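Search this site Go
Ratside Notes
3 min read

Against the robot that does everything

I have now spent 59 evenings in the shared workshop at Clullwood trying to get a robot arm to fold a towel, and I would like to argue that we are asking the wrong thing of these machines, or at any rate the wrong thing of me.

The received wisdom on the forums is that a home-built arm ought to be general. Teach it to grip, the reasoning goes, and it will grip anything. I believed this in November. I wrote my first motion script, named it Ridier for reasons that seemed good at midnight, and expected to be handing it the ironing by spring. Ridier is on version 411. It can pinch a hem and lift it. It can also pinch a hem and lift the table mat, and it takes the same calm satisfaction in both.

What annoys me is the contempt people have for the single-purpose machine. A toaster is a marvellous robot. It does one job, it knows when to stop, and it has never needed a calibration routine. My washing machine is older than my marriage and I have never once had to explain to it what a sock is. Yet tell a room full of makers that you want an arm that folds towels and only towels, all the same size, and they look at you as if you'd asked for a horse.

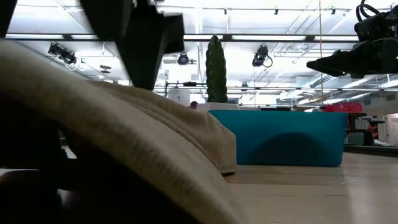 Cloth is the worst possible teacher, too. A block stays where you left it. A towel has opinions, and a different set each time you put it down. I spent £425 on parts before I understood this, and two minutes with my mother's airing cupboard would have told me for nothing.

So I am coming out for narrowness. Pick one dull chore, build for it, and let the thing be useless at everything else. The Thepsuriya build guide, which I otherwise recommend, gives this idea a single grudging paragraph near the back, after the chapter on making your arm play chess. I don't want to play chess with it. I want a flat towel by bedtime, and I'd settle for a square one.

14 comments · 37 shares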